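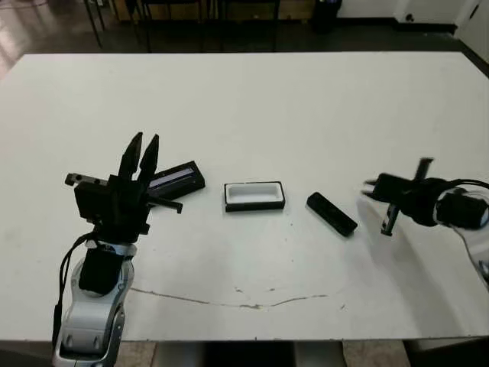 Almont Fund – second progress report
Air in the shot sleeve: simulation and trials at Greco, Prumville
7 Feb 2021

Hello all,

Thanks for the comments on the first report, and for letting me move the deadline for this one. I've tried to answer the questions you sent as I go along, so a few bits will look as if they're out of order. The short version is that the simulation side is going well, the trials side is behind, and I've changed my mind on one fairly big thing, which I'll get to.

Where we'd got to last time

You'll remember we're looking at the slow part of the shot in a cold chamber die casting machine, when the plunger is creeping forward and the aluminium is still sloshing in the sleeve. Push too slowly and the wave runs ahead, bounces off the far end and comes back over a pocket of air. Push too fast and the wave rolls over on itself and traps air that way. Somewhere between the two there's a plunger speed curve that lifts the metal up to the roof of the sleeve tidily and sends the air out in front of it. Greco had been running the same curve for years on the pump cover, and the scrap from porosity had crept up to the point where somebody had to do something, so they rang us.

By the end of the first report I had a two-dimensional model of the sleeve in Clakeo that ran overnight and gave waves that looked right. Looked right is doing a lot of work in that sentence, I know, and Katia Rizzi said as much in her notes.

What I've done since

The model is now fully three-dimensional and includes the pouring. I'd left the pour out at first and started every run with a flat, still pool of metal, as most of the papers do. That was a mistake, or at least too big a shortcut for this job. The metal comes in through the pour hole at one end, runs down the sleeve, hits the other end and comes back, and if the plunger starts before that has died down then the wave you're so carefully making is being made on top of another one. With the pour in, two runs with the same plunger curve and a slightly different wait before the start gave me very different amounts of trapped air. I was quite pleased and quite cross at the same time.

So the wait is now one of the things we vary, along with the two slow speeds and the point where the plunger changes from one to the other. I've done 132 full runs since the first report. It sounds a lot, but a good many of them were me finding out how coarse I could make the mesh before the answer changed. Too coarse and the curling lip of the wave gets smeared out and the air seems to disappear, which makes everything look marvellous. I've settled on a mesh that's fine near the surface of the metal and lazy everywhere else, and a run now takes an afternoon on the machine you paid for.

I also put heat loss to the sleeve wall in. Samuele Testa at Greco asked about this when I visited, as he has seen flakes of solidified metal in the broken-open castings, the sort that peel off the sleeve wall and get carried into the part. The model can't follow the flakes themselves. It can tell me how much of the metal against the wall has dropped below the liquidus by the time the plunger gets going, and the answer is that a long wait costs you. So there's a tug of war: wait for the slosh to settle and you grow a skin on the bottom of the sleeve, go early and you wrap air into the shot. I hadn't planned for this in the original proposal and I think it's the most interesting thing we've found so far.

The thing I've changed my mind about

In the proposal I said we'd find one best curve and hand it over. I don't think we should any more. The best curve depends on how full the sleeve is, and Greco's fill isn't as steady as any of us thought. The ladle is meant to give the same dose every time. Samuele weighed 80 complete shots for me over one shift (casting, runners, biscuit and all, thank you Samuele, that was a dull day for somebody) and the spread was wide enough to matter. With a curve tuned tightly to the middle of that spread, the light shots in the model did worse than they do with the old curve. They'd have seen better parts for an hour, then a bad batch, and then gone back to the old settings and never trusted us again.

What I'd like to give them is a curve that is a bit worse at its best and a good deal more forgiving. I've got a candidate. It's gentler at the start, it has a longer ramp before the switch to fast shot, and across the whole spread of fills in the model it never does worse than the old one. I'd be happy to talk through how I'm scoring this, as the scoring took some thought. At the moment I add up the trapped air over all the fills and then add a penalty for the worst case, and how heavy that penalty should be is really a question for the people who pay for the scrap.

Trials

This is the part that's behind. We had planned three sets of trials by now and we've had one. The plant was short of people over the winter and the pump cover die went out for repair to a cracked core pin and came back later than promised. None of that is Greco's fault, and they've been very good about fitting me in.

The one set we did get was 58 castings, split between the old curve and an early version of the new one (before the ramp was lengthened). They were all X-rayed, and a handful were sectioned through the thick boss by the outlet, where the trouble usually shows. The early version gave less porosity in the boss. I don't want to put a percentage on it yet. The two groups were made either side of a die spray change that I only learned of afterwards, and I can't pull the two effects apart with the numbers we have. What I can say is that the pores moved the way the model said they would, further back towards the gate, and that gave me more confidence than the amount did.

One oddity: there's a small cluster of pores near the flange on nearly every part, old curve or new, and the sleeve model has no opinion on it whatsoever. I suspect shrinkage, and that it's a job for the cooling lines and not for me. I've told Samuele so, and he has it on his list.

Your questions from last time

Katia asked if the plunger really follows the curve it's been told to follow. Good question, and no, not quite. Greco's machine logs plunger position, and when I laid the log over the set curve the real plunger lagged at the start and then overshot slightly at the change of speed. I've since been feeding the logged curve into the model in place of the set one for anything I compare with a real casting. For the candidate curve I've made sure it doesn't ask for anything sharper than the hydraulics managed in the logs.

You also asked whether any of this would carry over to other parts. The sleeve doesn't know what's on the other end of it, so for the slow phase, yes, provided the sleeve size and fill are similar. Greco has a bracket that runs on the same machine with a much lower fill, and that one would need its own set of runs.

Money

We're under on travel, for obvious reasons, and over on X-ray. I'd like to move what's left in travel across to cover a second round of X-rays, and I'll send the form separately. The Clakeo licence is paid up until the end of the project. Computing has cost nothing beyond the machine itself and a replacement power supply.

What's next

The second trial set is pencilled in for March, with the die spray held constant this time and every shot weighed. I'll be running old curve and new curve in alternating short blocks so that anything drifting during the day hits both of them. If the die is back in the press early I'll try to squeeze in a few castings with a deliberately short wait, just to see whether the model gets that right too.

In the meantime I'm writing up the pour work, and I need to finish checking the wall heat transfer number. It's borrowed from a paper on a different sleeve steel and I'm not comfortable leaning on it as hard as I am. Greco has offered to let me put a couple of thermocouples in a spare sleeve – if that comes off, I'll need a decision from you on a small extra cost, so please look out for an email.

Happy to go over any of this on a call. The full table of runs is in the shared folder, along with the plunger logs and Samuele's weights.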